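Written rules for a bedside arm — what do you put in yours?
Posted in Lab Safety & Standards by Orathai Phetsri

We have an arm on pillow duty and a rules document that currently reads "be careful." Our safety office would like more. Is there a standard for manipulation in home-like rooms, or does everyone make it up? The arm is bolted to a side table next to the bed, and the work is pillows and sheets. 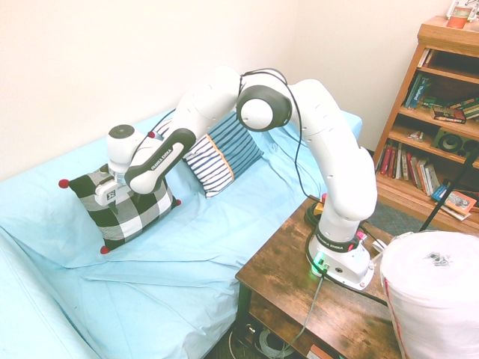

Page 2 of 29

Also, does a green light on the base count as permission to lean over and fix the sheet? Opinions differ here, loudly.

Traver
No. A status light tells you what the controller thinks of itself. Ours is one sheet of paper:
Stop button in the operator's hand before anyone enables motion.
No heads, hands or knees over the mattress while the arm is live.
Cables clear of the elbow's full swing, checked at the start of each session.
Table pushed sideways by hand, hard. If it moves, go home.
For standards, read ISO 10218 first and then ISO/TS 15066 on contact limits. Neither one mentions pillows. Your risk assessment has to.

Jiver
just set the speed low, we've never had a problem

Kasprzak
"Never had a problem" was the entire safety file at my last place, until a side table went over in November. Do what Traver says, and write down the payload and speed limits you really use. Soft things snag, and a pillow caught on a bed frame pulls back harder than you'd guess. I'd also ban storage on the arm's table. Ours collected 59 items, including a sandwich.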